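September
By the Fledel group, Oteston

4.2 Collecting the sweeping demonstrations

We were glad to find that most people could learn to drive both arms within a single afternoon, though sweeping on a soft surface asked a good deal more patience of them than the table tasks had. An operator guides the pair by remote control through the Kabbaj interface, keeping the dustpan steady with one arm while the other draws the brush toward it — a simple enough chore at home, and a surprisingly fussy one through two grippers. Each operator was given 30 minutes of free practice and then recorded 16 episodes, all of which went into the Aranano set. We asked them to take their time and to keep any small corrections, as we wanted the policy to see how a person recovers from a clumsy stroke.

Figure 3. Two-arm sweeping on a quilted mattress, with the brush and dustpan on either side of a crumpled piece of debris. 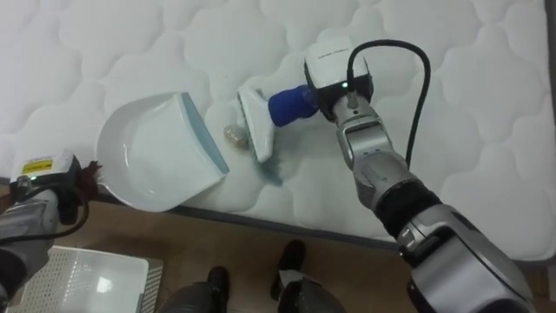

4.3 Training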